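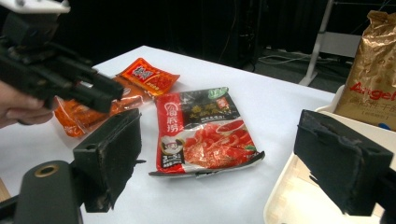 Harkus beats Wirari to stay in the conference race

01/02/2022

The Harkus women's basketball team ended a two-game slide with a 71-64 home win over Wirari, pulling even with its visitors in the conference standings. Both teams are now 7-4 in league play, one game behind Bakia.

Harkus led for most of the second half but could not get clear until the last three minutes. Wirari had cut a 12-point lead to 62-60 on back-to-back baskets in the lane. Harkus answered with a corner three, then forced a shot clock violation and scored again on a drive from the left side. Wirari did not get closer than five points after that.

The announced crowd was 400, the largest for a women's game at Harkus since the season opener.

The first quarter was slow. The teams combined to miss 11 of their first 13 shots, and Wirari led 13-10 after 10 minutes. Harkus switched to a zone defense at the start of the second quarter and held Wirari without a field goal for more than four minutes. A 9-0 run during that stretch gave Harkus a 27-22 lead, and it was ahead 33-28 at halftime.

Rebounding made up much of the difference. Harkus finished with 37 rebounds to Wirari's 29 and turned its offensive boards into 16 second-chance points. The team had been outrebounded in both of its December losses, to Bakia and Vörös, and coaches spent much of the break working on box-outs and on getting the guards back to the glass.

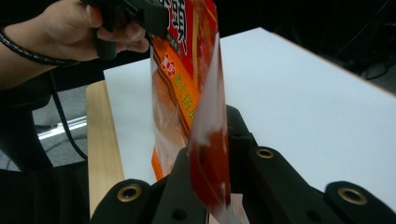

Foul trouble kept Wirari's starting center on the bench for most of the third quarter. Harkus went inside on nearly every possession while she was out and built its biggest lead, 53-41, with just over a minute left in the period. She came back to start the fourth and scored eight of Wirari's next 12 points before picking up her fourth foul. She fouled out with 1:48 to play.

Harkus was 14 of 18 at the free throw line, including six straight in the final minute. Wirari was 9 of 17. The visitors also had 15 turnovers, seven of them in the second quarter.

The Harkus bench outscored Wirari's 24-11. A sophomore guard who had played only a few minutes a game before the break had 10 points, and a freshman forward added eight points and six rebounds. Two Harkus starters scored in double figures, led by the senior point guard with 19. She also had six assists, which moves her to 211 for her career and into fourth place on the program list.

One Harkus reserve left in the second quarter with an ankle injury and did not return. The team said she would be evaluated before the next game.

Harkus has won the last three meetings with Wirari at home but lost at Wirari last season. The teams play again in the final week of the regular season, and that game could decide seeding for the conference tournament. The top four teams host first-round games.

Vörös, which did not play, is fourth at 6-4. Harkus travels there next for a 7 p.m. start. Wirari goes home to face Bakia, which has won five in a row and leads the conference at 8-3.

Tickets for the remaining Harkus home games are on sale at the box office and at the door.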